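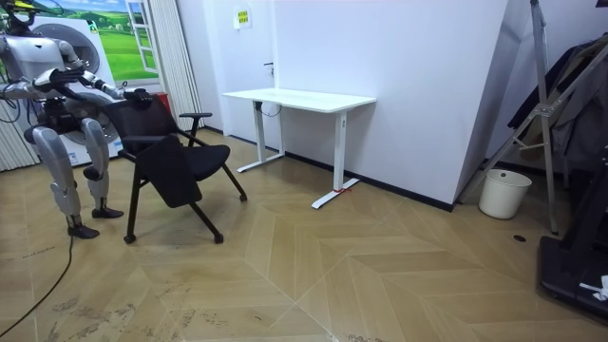
Shahla Hassanpour asked why the Flitora spooler still refuses to load on a machine where Odia is already resident, when the notes for the last release say the conflict was removed.

Minutes of the Flitora maintainers' meeting, 8/2/20

1. Spooler and Odia

The reply was that the fix went into the loader but not into the installer. The loader now checks the top-of-memory pointer before it copies the spooler up. The installer still writes the old start address into the configuration file, and the loader trusts the file if it finds one. Deleting FLITORA.CFG and loading again gets round the fault. S. Hassanpour confirmed that she had an old configuration file on her start-up disc and had carried it over from the previous version.

Agreed that the loader will ignore any address in the configuration file and work it out afresh each time. The address field stays in the file so that older copies can still read it, but it will be filled with zeros.

Odia must be loaded first. If it is loaded second it takes over the printer vector without saving the old one, and the spooler receives nothing. This can't be mended from our side. The manual will say so in the section on loading order, and again under error 6.

2. Size of the resident part

The resident part stands at 1239 bytes, of which 339 are message text. It was proposed that the messages be moved to a disc file and read when needed. Against this, the message most often seen is the one reporting a disc error, and it would then have to be fetched from the disc that had failed.

Agreed to keep error messages resident and move the rest. The banner and the key summary go to FLITORA.MSG. If that file is missing the program will run without them and say nothing.

A suggestion to squeeze the remaining text with Grindosance was turned down. The unpacking routine is larger than the saving.

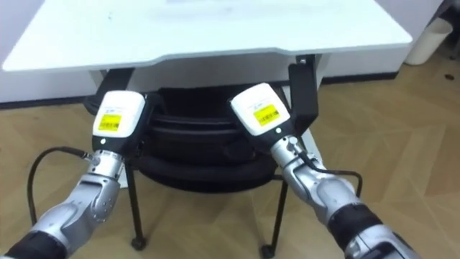

The queue limit was taken next, as it draws on the same memory. The queue holds 200 entries and is kept in a fixed table directly below the message text. Moving the messages leaves a gap, and the table could grow into it. There was no strong wish for a longer queue. The freed bytes will be handed back to the transient area instead. The table must then be moved up, and any program that reads it by fixed address will break. The only one known to do this is the queue viewer supplied on the same disc, which will be rebuilt at the same time.

3. Building with Frandsen

The sources assemble under Frandsen, but the output differs from the released binary. The difference was traced to the way Frandsen handles a forward jump: it always uses the long form, where the old assembler picks the short one if the target is near enough. The code runs but is longer.

Agreed to mark the short jumps by hand in the source. Modules SPOOL and QUEUE first, LOADER after the change under item 1 is in. The old assembler stays the reference until the two outputs match byte for byte.

4. Manual

The chapter on key bindings still describes the keys from the first release. S. Hassanpour offered to correct it and was thanked. She asked that the table of printer codes be left out of the printed text and kept as a separate file, as it changes more often than anything else. Agreed.

5. Any other business

A report of lost characters at the higher serial speed could not be reproduced. The sender will be asked for the contents of the configuration file and the order in which programs were loaded.

Next release planned for May, subject to item 3.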